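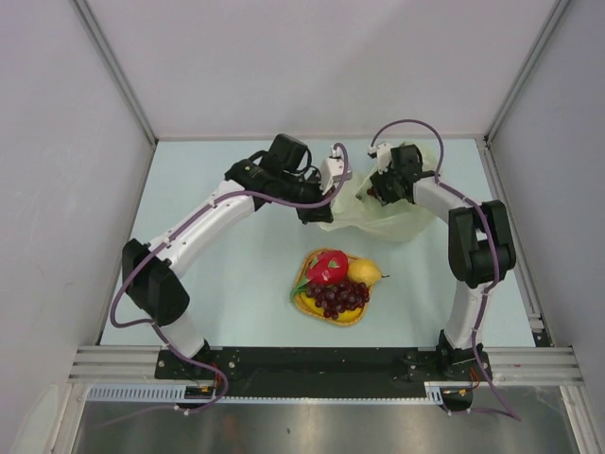
Clirnine is a training recipe for two-armed manipulation, released with code, weights and a set of demonstrations, and I have spent the past few weeks finding out whether a small lab can get any use from it. The central claim is that a policy trained on short, overlapping segments of demonstration copes better with soft objects than one trained on whole episodes. Bagging is a sensible test of that. A crumpled translucent bag has no fixed shape, and with one gripper reaching into its loose opening and the other held a short gap away, most of what matters to the policy is folds. The fruit tray in front, with its dragon fruit, pear and grapes, is easy by comparison, as each piece keeps its outline wherever it lies.

What you get

The release contains 1357 demonstrations, a training script, an evaluation script and a configuration file per task. The demonstrations were filtered by hand, and 974 remain in the recommended training split. The rest are kept in a separate folder with a one-line note on each. I found these notes more useful than the paper's appendix, particularly the ones on late regrasps.

Installation took an afternoon. The documentation assumes the Akbari controller, and its joint ordering is hard-coded in two places, only one of which is mentioned. If your arms move to a mirrored pose at start-up, look in the replay module. Helmi Heiskanen has posted a patch which has not yet been merged.

Method

Each demonstration is cut into windows that overlap by half. A window is labelled with the state of both arms at its end, and the policy is trained to predict the actions leading there. At run time a second, much smaller network proposes the next end state. There is no explicit model of the bag. The authors argue that none is needed if the windows are short enough, and their ablation on window length supports this for bagging. It does not support it for folding, where the curve is nearly flat and the error bars overlap.

Results

I ran 200 trials per condition with the supplied weights fine-tuned on our own arms. A trial counted as a success if the item was fully inside the bag when both grippers released. The segmented policy succeeded in 142 trials and the whole-episode baseline in 97. The gap is smaller than the published one but in the same direction. Nearly all of the gain came in opening the bag. Once an item was held above a usable opening, the two policies were hard to tell apart.

The commonest failure was a pinch through both layers of film. The policy has no way of noticing this and will carry on pulling. Leonie Harawira's group at Furnthorpe reports the same fault and adds a retry rule based on gripper width. I tried the rule for a day and saw too many false alarms on thicker bags to keep it.

Cost

Fine-tuning took about 11 hours on one card. Inference is light. Plukent, the obvious alternative, trains faster but needs a depth camera and a calibrated mesh of every object, which rules it out for film.

Verdict

Worth installing for bags and similar thin material. For rigid items the baseline is simpler and did as well here. The comparison I would still like to see is segmentation with a matched number of gradient steps. The paper gives the segmented policy more updates, and my own runs inherit that from the default configuration.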